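Search this site Go

Buying a robot for the rooms: what we'd budget for now
Speaker notes, Palesa Sibiya, Elstead serviced apartments
Slot is before lunch. Keep it moving.

Opening. Say who I am and that I look after equipment spending for a building with 200 rooms, and that every one of those rooms has curtains. Pause for the laugh. If there isn't one, carry on as if there wasn't meant to be.

Explain how this started. Hrefna Overgaard from our operations side asked for a plan for room resets: open the curtains, close the curtains, straighten whatever the guest did to them. She wanted one page. Marthinus Pretorius in finance wanted one number. I gave them eleven pages and no number, and was asked to come back in July.

First point is that the purchase price is the part everyone reads. Ask the room who has a line in the budget for spare fingers. Wait. Ask who has one for somebody to stand next to the machine for the first few months. Wait less.

Then go to the curtain slide.

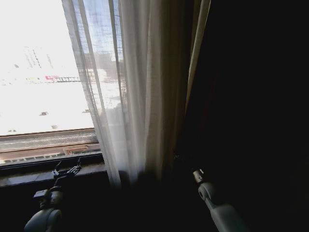 Two arms at the window: sheer, beige panel, dark drape.

Talk about light. We wrote a specification that said "normal room lighting", which is the sort of phrase you write at a desk. By a high window you get glare on one side and near black on the other, and the supplier is entitled to ask which of those you meant. Put it in the tender. Say which floors, which time of day, curtains open or shut. Tshepo Mabaso rewrote ours after the first round of bids, and the second round came back with far fewer cheerful adjectives in it.

Trial budget. We put in 648 for curtain fabric and fittings to practise on and spent 875. Marthinus still mentions this. The lesson is to buy the same cloth you have in the rooms, including the awkward one. Thin cloth and heavy cloth are separate jobs and should be priced as separate jobs. If the quote has a single line reading "curtains", send it back.

Mention Clollov here, briefly and kindly. Their quote was the lowest and had nothing in it for training, delivery above the ground floor, or the second year. Tavares had all three and looked expensive until we added them to the other one. (Don't do the voice.)
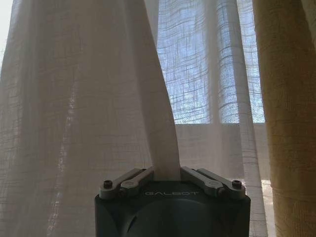 Who pays if the gripper tears a curtain during the trial?
Whoever the contract says, so have it say something. Ours puts damage on the supplier until we sign the machine off, and on us after that, with a cap for each room.

Next, the hours. Forough Nazari kept a log of staff time during the trial, and it's the most useful document we have. It is also the one that was nearly left out because it had no cover page. Time spent moving furniture went in. Time spent waiting for the lift went in. Time spent in meetings about the robot did not, at my request.

Planning tip: don't buy for the whole building. We planned in blocks, the first being one floor at Jodgate, our smaller site, and we won't order for the next until the first has done 688 room resets. People ask why 688. It's what that floor gets through in a quiet quarter, and Hrefna refused to round it.

Bring up the spreadsheet template. Columns are purchase, fitting, spares, support, staff time, fabric, and one marked "other", which should never be nought. Tell them they can have a copy if they leave an email address with Tshepo at the back.

If there's time, take questions on leasing. If there isn't, say leasing depends on the support terms and sit down.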